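Guesthouse Kitchen Tips: Getting the Breakfast Room Ready Before the Season

Quick ones, typed between checkouts. We run a small place, people want eggs at 7, and I've had enough emails from other owners asking how we do it. Updated November 3, 2018.

The night before

Lay out cups, plates, cereal bowls. Everything that doesn't spoil. Cover with a clean sheet, a real bed sheet, the flat ones that are too worn for guests. Tea towels slide off.

Fill the coffee urn with water but don't put the grounds in. Grounds sitting overnight go flat and taste like the bag.

Butter out of the fridge last thing if the kitchen is cool. Hard butter rips toast and then you get a comment card about it. We got one.

Write the head count on tape and stick it to the fridge door. Not on your phone. Whoever opens up in the morning might not be you.

Eggs for a crowd

Scrambled in the oven, always. Deep pan, well greased, 350, stir every few minutes and pull them while they still look a bit loose. They keep cooking on the way to the table. 23 guests is our full house and one pan does it if there's bacon too.

Boiled: start in hot water, not cold. They peel better. Older eggs peel better too so buy those a week ahead.

Fried, only if somebody asks nicely.

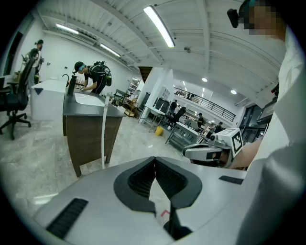

Keep a bowl for shells right next to the pan. Sounds silly. Saves you walking across the floor with drips every time, and the drips are what people slip on.

Toast and bread

Conveyor toasters are great until they jam. Ours is a Baudry, bought used for 275 dollars, and the crumb tray needs emptying every single day. Unplug it, let it cool right down, tray out, soft brush. Never a knife in there.

Slice and freeze bread the day you buy it. Sheets of wax paper between if you're slicing thick. Goes in the toaster frozen, no thawing.

Stale rolls — sprinkle with water, hot oven, four minutes. Eat them right away, they turn to rock after.

Sinks and drains

Kettle of hot water down the drain after the breakfast wash. Not if your pipes are plastic and the water is at a full boil, let it sit a couple minutes first.

Never coffee grounds down the sink. We paid 700 dollars to learn that one, the plumber pulled out a plug of it as long as my arm. Grounds go in the compost or on the roses.

Cloudy faucet: paper towel soaked in white vinegar, wrap it, leave it half an hour, rinse. Skip this on brass or anything with a fancy finish.

Dish cloths get boiled or binned. If it smells, it's already too late, bin it.

Counters

Wipe, then dry. The drying is what gets rid of the streaks. Jadwiga Michalski, who had the place before us, did her whole kitchen with one bucket and an old flannel shirt and I still cut up shirts for it.

No vinegar on stone counters! It dulls them. Warm water, a drop of dish soap, thats all.

Dark counters hide crumbs. Run your hand over them at the end, you'll feel what you can't see.

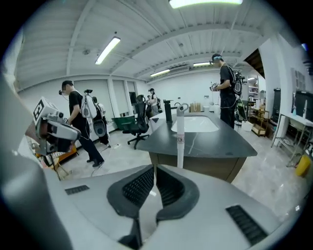 Linens

Napkins: wash egg stains cold. Hot water cooks the egg in and you'll never shift it.

Jam comes out with cold water from the back of the cloth, then soap. Coffee, same thing, but do it the same morning.

Fold while warm and you can skip the ironing on everything but tablecloths.

Stocking up

Buy dry goods in May before the summer rates kick in at the wholesaler. Oats, sugar, tea, paper filters. We go through 4,000 tea bags in a year and they keep fine in a tin with a tight lid. Keep mint tea in its own tin or evrything tastes of mint.

Label with the date you opened it — the date you bought it won't tell you much.

More on the laundry room when I get a minute. The dryer is beeping.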